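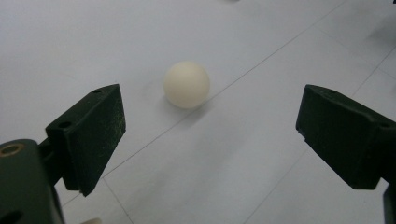 Der Klang von Galow

Wer in Galow nach der Tischtennishalle fragt, wird zur alten Molkerei geschickt. Die Einfahrt liegt hinter dem Getränkemarkt, ein Schild gibt es nicht. Man geht über den Hof, an der Rampe vorbei, und hört dann durch die Metalltür, dass gespielt wird.

Ülle Dzene schließt an fünf Abenden in der Woche auf. Sie ist Trainerin, Mannschaftsführerin der zweiten Damen und nebenbei für die Heizung zuständig, die älter ist als die meisten Spielerinnen. Den Schlüssel trägt sie an einem Band um den Hals, auch beim Einspielen. Mit neun hat sie angefangen, auf dem Schulhof, an einer Betonplatte mit Blechnetz. Wer dort spielen wollte, musste im Rundlauf drinbleiben, und sie blieb meistens drin.

Der Verein hat 221 Mitglieder. Für einen Ort dieser Größe ist das viel. Die Fußballer haben mehr, die Schützen hatten früher mehr, und die Turnabteilung ist vor Jahren im Nachbarverein aufgegangen. Tischtennis ist geblieben, obwohl es hier nie einen Bundesligaspieler gab und die erste Mannschaft seit Jahren zwischen zwei Spielklassen pendelt. Im Mai ist sie wieder aufgestiegen. Gefeiert wurde im Hof, mit Kartoffelsalat aus drei verschiedenen Schüsseln, und über die Frage, welcher der beste war, wurde länger gesprochen als über das letzte Doppel.

Die Halle selbst ist ein Provisorium, das schon sehr lange hält. In der früheren Abfüllung stehen 6 Tische, dazwischen die üblichen niedrigen Banden. An der Nordwand ist die Decke so tief, dass Ballonabwehr kaum möglich ist. Gastmannschaften beschweren sich darüber regelmäßig. Die Galower haben sich angepasst und spielen flach. Einer der Älteren im Verein hat sein ganzes Spiel darauf aufgebaut, kurze Aufschläge, schneller Block, keine Bewegung zu viel. Auswärts, unter hohen Decken, verliert er deutlich öfter.

Der Boden ist Beton mit einem roten Sportbelag darüber. Der Belag stammt aus einer aufgelösten Halle in Nelen und wurde in Bahnen herübergebracht, auf einem Anhänger, der eigentlich für Heu gedacht war. Zwei Bahnen passten nicht. Sie liegen heute unter der Sitzecke.

Wenn man Dzene fragt, was sich in ihrer Zeit verändert hat, redet sie zuerst über den Ball. Anfangs spielte sie noch mit 38 Millimetern Durchmesser, später kamen die 40 Millimeter, dann verschwand das Zelluloid und wurde durch andere Kunststoffe ersetzt. Für Zuschauer sind das Kleinigkeiten. Für jemanden, der sein Leben lang denselben Topspin gezogen hat, war jede dieser Umstellungen eine kleine Kränkung. Der größere Ball nimmt weniger Rotation an, er fliegt etwas langsamer, und die Ballwechsel werden länger. »Mein Aufschlag war auf einmal nur noch ein Aufschlag«, sagt Dzene. Sie brauchte fast eine Saison, bis sie wieder wusste, wo der Ball nach dem Absprung hingeht.

Geändert hat sich auch das Geräusch. Zelluloid klang heller, die neuen Bälle klingen für viele Ältere hohl oder gesprungen, selbst wenn sie in Ordnung sind. In der ersten Zeit wurden in Galow ständig Ballwechsel unterbrochen, um den Ball ans Ohr zu halten und zu drücken. Inzwischen macht das nur noch einer, und der macht es aus Gewohnheit vor dem Aufschlag des Gegners.

Bälle sind für einen Verein ein laufender Posten. Sie werden zertreten, rollen unter die Heizkörper, landen in Sporttaschen und kommen nicht zurück. Im letzten Jahr hat die Abteilung 976 Stück angeschafft, Wettkampfbälle und einfache Trainingsbälle zusammen. Die Trainingsbälle kommen in Eimern, und für das Balleimertraining der Jugend braucht man viele davon gleichzeitig. Das Kind steht am Tisch, die Trainerin spielt aus der Hand einen Ball nach dem anderen zu, Vorhand, Rückhand, Vorhand, und nach fünf Minuten liegt der Boden voll. Aufgesammelt wird mit Netzen an langen Stielen oder auf Knien. Die Kinder bevorzugen die Knie.

Für einen neuen Boden hat der Vorstand mehrere Angebote eingeholt. Das günstigste kam von der Firma Bronwood, die sonst vor allem Turnhallen in Schulen ausstattet. Es liegt trotzdem über dem, was die Abteilung in den nächsten Jahren aufbringen kann. Die Gemeinde hat einen Zuschuss in Aussicht gestellt, zugesagt ist er nicht. Vorläufig werden die Stöße zwischen den Bahnen jeden Herbst neu verklebt.

Einmal im Jahr kommt die ganze Region nach Galow. Das Cantero-Turnier ist nach einer Eisdiele benannt, die es am Marktplatz längst nicht mehr gibt und deren Besitzer den ersten Pokal gestiftet hat. Es ist ein Vorgabeturnier. Wer schwächer eingestuft ist, beginnt jeden Satz mit einem Vorsprung, und bei einem Spiel bis elf können vier oder fünf Punkte sehr viel sein. Starke Spieler fürchten es ein wenig. Vor einigen Jahren hat eine Vierzehnjährige den damaligen Kreismeister aus dem Turnier genommen, der danach noch lange am Kuchenstand saß und den dritten Satz nacherzählte. Das Startgeld und der Kuchen bringen zusammen meist knapp 800 Euro ein. Davon werden Netze und Beläge für die Leihschläger bezahlt.

Die Leihschläger hängen neben dem Eingang an Nägeln. Sie sind für den Abend gedacht, an dem jeder kommen kann, ohne Mitgliedschaft und ohne Anmeldung. Es kommen Leute, die im Urlaub am Campingplatz gespielt haben und wissen wollen, wie gut sie sind. Meist erfahren sie es beim ersten Unterschnittaufschlag, der vom Schläger ins Netz fällt. Einige kommen danach nicht wieder. Andere fragen, wie man das macht, und dann zeigt Dzene ihnen den Griff, den Winkel des Blatts und die Bewegung aus dem Handgelenk, ganz langsam, ohne Gegner.

Am größten ist der Zulauf derzeit bei den Kindern unter zehn und bei den Leuten über sechzig. Dazwischen fehlt eine Generation, wie in vielen Vereinen. Die Sechzehnjährigen gehen zur Ausbildung weg, und wer mit dreißig zurückkommt, baut erst einmal ein Haus. Dzene rechnet damit, dass ein Teil von ihnen mit den eigenen Kindern wieder auftaucht. Bei zweien war es so. Sie stehen jetzt am Rand, halten Jacken und Trinkflaschen, und wenn hinten ein Tisch frei wird, gehen sie kurz rüber.

Um zehn wird abgebaut. Die Netze bleiben an den Tischen, die Banden werden an der Wand gestapelt, das Licht geht reihenweise aus. Dzene dreht die Heizung auf die kleine Stufe und sieht noch in der Umkleide nach, ob jemand etwas vergessen hat. An diesem Abend sind es ein Handtuch und ein linker Hallenschuh.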